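Second-hand kitchen table opens at Kakurness hall
Thu 3 December

I went along to the hall at Kakurness this week meaning to stay for a quick cup of tea, and came home two hours later with a cake tin, a potato masher and a fairly strong opinion about saucepan lids. So if you were wondering whether the new kitchen table is worth the walk up the hill, yes, it is!

For anyone who missed the notice in the shop window, the idea is simple enough. People who are moving into a first flat, or starting again after a move, can come and pick out the basics for a small kitchen. You pay what you can, and if that's nothing then that's fine too. Honeylyn Saludo started it in March from her own spare room on Nirberg Lane, and it got so full of crockery that her sister couldn't come to stay any more. The hall offered her the back room, and the first proper opening was last week, with 16 households through the door. She was expecting maybe half that.

What I liked most is that it isn't a jumble sale. Honeylyn puts things out as a kitchen, so you can see what goes with what. She told me that when she first moved here she was given a box with nine forks in it and no pan — she still has most of the forks — and she has been cross about it ever since. Her rule now is that you should be able to cook a meal, eat it and have somewhere to put the washing-up on the same evening.

The set everybody was talking about is the colourful one, with the blue-handled pan, the rack of plates and the little wooden mug tree.
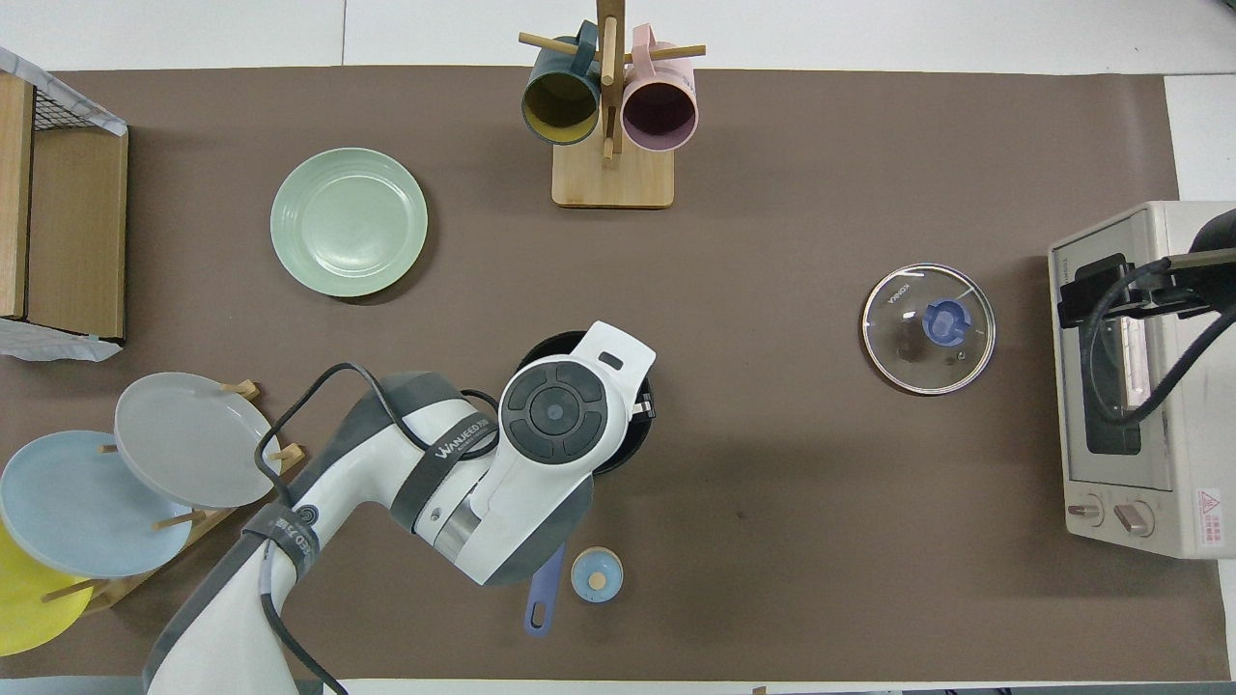
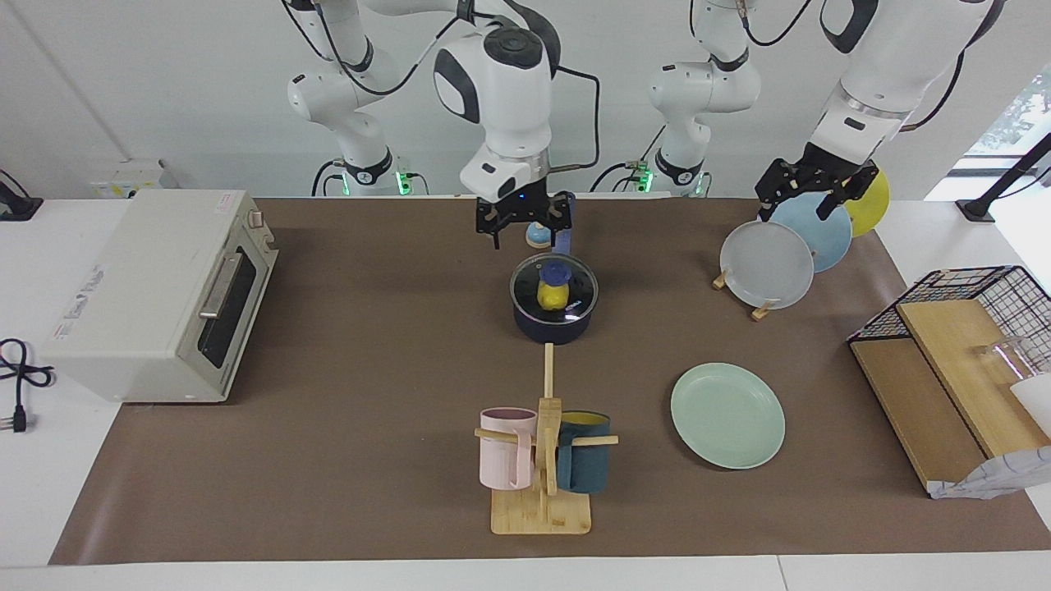

I have to own up to wanting the mug tree for myself. The teal mug is yellow inside, which cheered me up no end on a grey afternoon, and the pink one is a lovely soft colour next to it. Honeylyn says mugs are the easy part, as people bring them by the bagful. Plates come in steadily as well, though she likes to send them out in mixed colours so that you can get another from anywhere and it won't look odd.

Lids are the trouble. She has a whole shelf of pans that arrived without one and a drawer of lids that fit none of them, and she'd much sooner have a pan and its lid handed in together, even if they're a bit tired. A glass lid is best of all, she reckons, for anyone who is still learning to cook rice and can't leave it alone. (I am fifty-four and I still can't leave it alone.)

Dish racks are the other thing on her list. The Agbayani family gave a couple that went the same morning, and she could have handed out plenty more. Wooden or wire, it doesn't matter, so long as it's been scrubbed and the slots are sound. Small electrical things are welcome too, but they have to be tested before they can go out, so please hand those in at the desk and don't leave them in the porch.

Money is being looked after better than I'd have managed. The coffee morning at Vendorley and the sponsored walk between them brought in £1,097, and most of it is going on things that hardly ever get donated, such as tin openers, oven gloves and decent chopping boards. Honeylyn has also put £60 aside for tea towels. I thought that was a lot of tea towels until she told me how quickly they go.

The back room is open again next Saturday from ten until 2, and then every other Saturday after Christmas. You can drop things off on the same mornings. Parking is the usual squeeze, so come up the footpath from the bus stop if you're not carrying much, and use the side door because the front one sticks in the damp.

If you're coming to choose things, you don't need a letter or a form from anyone. Bring a strong bag and some old newspaper for wrapping, as they had nearly run out by the time I left and my cake tin had to travel home inside my scarf.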